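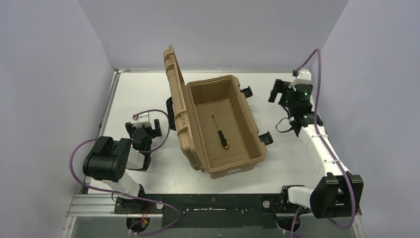

Carla Srour
11/06/2022

Okay friends, I finally sat down with the lake survey report for Wukorura and a big mug of tea, and I have thoughts. Settle in, this is going to be a bit of a thread, and I'm going to ramble the way I always do when it comes to walleye.

1/ First, for anybody new here: Wukorura is the long skinny lake north of town, the one with the gravel launch and the terrible parking. I've been fishing it since my dad could lift me over the side of the boat, so please understand that I'm not neutral about any of this.

2/ The fisheries crew set their nets last fall and did the shocking runs along the east shore after dark. The report came out this week and it's mostly tables, but they're good tables! If you've never read one of these things I really do recommend it. You learn where the weed beds are, for one.

3/ The number everybody has been asking me for: 2177 adult walleye is the new estimate for the whole lake. The last survey had it at 3000. So yes, it's down, and yes, I saw the comments at the bait shop page, and I'd like us all to breathe for a minute.

4/ An estimate like that comes from marking fish and then seeing how many marked ones turn up again. They clipped fins on 279 fish in the spring. That's a decent sample for a lake this size, but there's a lot of wiggle room on either side, and the report says so in a footnote that I suspect most people skipped. (I skipped it too, the first time through.)

5/ What worries me more than the total is the young fish. There were very few walleye under ten inches in the fall run. Two thin year classes back to back means we'll feel it down the road, when those fish should have been keepers.

6/ I called Jinlong Shi, who helped with the netting and knows far more than I do, and he was very patient with me. He thinks the cold, windy spring two years ago did a lot of it. The eggs get tossed around on the rocks and the hatch comes to nothing. He also said he'd want one more fall of numbers before he'd call it a trend, and I'm going to try to be as calm as he is.

7/ Now the nice news, and there is some. The perch are doing great! Good sizes, lots of them, all through the middle basin. If you've got kids who want to fill a bucket, go after the perch and have a wonderful time. Fried in cracker crumbs, please, with plenty of lemon.

8/ Smallmouth are up as well, mostly at the south end by the old Meng boathouse. I know some of the walleye folks grumble about bass, and I've done my share of the grumbling, but I caught one there in August that just about took the rod out of my hands and I've been a little softer on them ever since.

9/ On rules: nothing changes this season. Anything over 15 inches is still legal to keep, same as before. There may be a proposal to raise the minimum, and if that happens there'll be a public meeting first. I'll post the time when I have it.

10/ Until then I'm putting back the bigger females, which is just my own choice and I'm not going to scold anybody who does different. A couple of walleye for supper never hurt my feelings.

11/ Somebody asked if I could share my copy of the report. It's a big file and my phone hates it, but send me a message with your email and I'll get it to you tonight after the dishes are done.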